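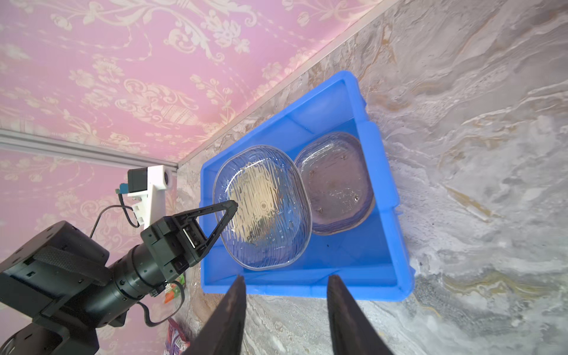 Hi! I'm Adalberto Mendonça and I run the bench robots at Hivwood, up on the second floor of the old Bianchini building in Plesham. I need a part-time cell technician, and I need one pretty badly, so I'm writing this ad myself instead of letting the office do it (sorry, office).

The job is one cell. It has two arms, and they spend their days handling household stuff: bowls, crates, packets, whatever we put down for them. Your job would be keeping that cell healthy. I've been doing it on top of everything else since November and I'm behind on it, as anyone who has seen my log sheet will tell you.

What a normal shift looks like: you come in, power up, and run both arms to the home position while you listen to the joints. You get to know the sound, I promise! Then you go over the cables by hand, from the base up to the gripper, with the power off. We leave a loop of slack at the joints and that loop likes to creep. If it gets tight the connector starts to work loose, and then the arm drops off the bus in the middle of a run and you lose half a morning finding out why. After that it's finger tips (wipe, look for chips, swap if needed), bracket screws, camera check, and a short calibration. The small camera on the 3D-printed bracket by the wall is the fussy one. Bump it with your elbow and you're calibrating again. I have done this many, many times.

Every 800 cycles the gripper comes off and gets cleaned and re-greased, and the finger screws get checked with the little torque driver. It's fiddly. There are 38 steps on the sheet right now and I would love for you to argue with me about some of them. We work with glass a lot, so grip force matters, and so does sweeping up properly when something goes wrong.

You'd also be resetting the objects between runs. Bowls back in the blue crate, crate back on its spot, go again. Some people find this part boring and I'd like you to know about it before you apply. I put the radio on.

Who I'm hoping to hear from: somebody patient with small screws. Maybe you've fixed printers or bikes or sewing machines, or you built a 3D printer and it still works. You don't need a degree and you don't need to have touched a robot before. Being able to type a command into a terminal and read what comes back is a big help, but I can teach that. Clear notes are a must. If you swap a motor and don't write it down, we will have words (friendly ones).

The practical bits: shifts are 4 hours, mornings or afternoons, and we'll work out the days between us. Paid hourly, training included, tools provided. There's an elevator, and the 148 bus from Batbridge stops across the street.

To apply, drop a note at the Hivwood front desk with my name on it, or send it through the contact form on this site and put "cell tech" in the subject. No fancy cover letter please. Tell me about something you repaired, what was wrong with it, and how you found out. I'm reading everything myself through the end of December 2020, and I'll invite people in for a paid trial shift after that. Bring your reading glasses if you use them, those finger screws are tiny!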